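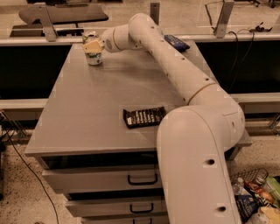

Clearing the table top before arm work - thread 1,478

C.Govindasamy
Members are reminded that a table within reach of an arm should carry only the items named in the task sheet. Crushed cups and cartons should be logged as damaged. Drawers are to be fully shut before motion is enabled.

zyusof
I disagree on the second point. A crushed carton is a fair test item and should stay in the set without a damage entry.

plornano_desk
Our site rule allows 3 items on the top at once. Cables on the floor are a more serious matter and the guidance does not mention them.

C.Govindasamy
Noted. Floor cables will go into the October draft. The damage entry remains - results cannot be compared without it.

zyusof
Then please add a column for it. The present sheet has 8 and none of them fits.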